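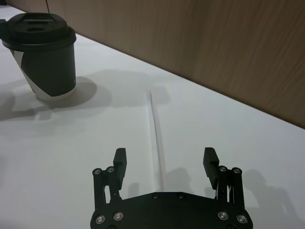
Right, a thread about learning to bake rye bread as someone who had never baked anything in her life before August. Long one, sorry, get a tea.

It started because the bakery on our road shut. Cornia, the one with the green awning. I'd bought the same dark loaf there every week for years and suddenly I was eating supermarket sliced like a student again.

So I asked Hannelore Haslinger from my choir how she does hers, and she gave me a jam jar of starter and a recipe written on the back of a bus timetable. The recipe said "flour, enough". Thanks, Hannelore!

Loaf one: a brick. I mean it went in the food bin and made a noise.

Loaf two was worse, because I'd decided I knew what had gone wrong with loaf one (I didn't) and doubled the water. The middle was basically porridge with a crust on.

What I hadn't got into my head is that rye doesn't behave like wheat. You can't knead it into a nice springy ball, it just stays sticky and gets under your nails. You stir it, slap it in a tin with wet hands and leave it alone. I am bad at leaving things alone.

Current recipe, for the people who keep asking: 460g dark rye, 10g salt, a big spoon of treacle, a good dollop of lively starter and warm water until it looks like wet cement. Caraway if you like it. Gion Egger says caraway is compulsory and won't discuss it.

Then it sits in the tin for 6 hours in my kitchen, which is cold. If yours is warm, start checking a lot earlier. You want little pinholes on the top – once you see those, get the oven on.

And don't cut it the same day!! I know. The smell is unbearable. But it's gummy inside until the next morning and you'll think you've ruined it when you haven't.

Josefien Koster asked about tins. Mine is an old loaf tin from my nan with a dent in one end, greased with far too much butter. I did try it with baking paper once and spent breakfast picking bits of paper off the crust.

The starter is called Baloch now, by the way. My nephew named him and wouldn't say why. He lives in the fridge door next to the mustard and gets fed when I remember – he's very forgiving.

Next up is a seeded one, if I can get hold of sunflower seeds that don't cost the earth. If anyone local wants a bit of Baloch, bring a clean jar.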